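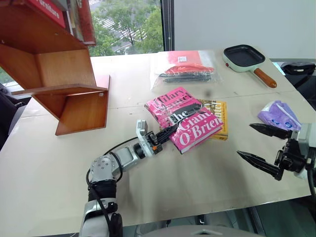

Chapter 11
Closing Submissions

11.1 The purpose of a closing

A closing submission is counsel's last opportunity to assist the trier of fact. By this stage the evidence is complete, and nothing may be added to it. Counsel may draw inferences, compare the testimony of witnesses and invite the court to prefer one account over another. Counsel may not give evidence or state a personal belief in the honour of a client.

This chapter follows the trial of Boychuk v. Fosico, introduced in Chapter 2. Students will recall that the plaintiff delivered 500 crates of cut timber to the defendant's yard at Wosstead, and that the defendant refused payment on the ground of late delivery. Garnet Leclerc appears for the plaintiff and Ginette Carrier for the defendant.

11.2 Preparing the outline

The outline should be drafted before the trial begins and revised at the end of each sitting day. Each proposition is to be matched with a transcript reference or an exhibit number. In our case, the delivery docket dated 29/03/2019 bears on every issue in dispute, and both counsel must deal with it.

Before reading further, students should review the pleadings and write down, in one sentence each, the finding that each party requires.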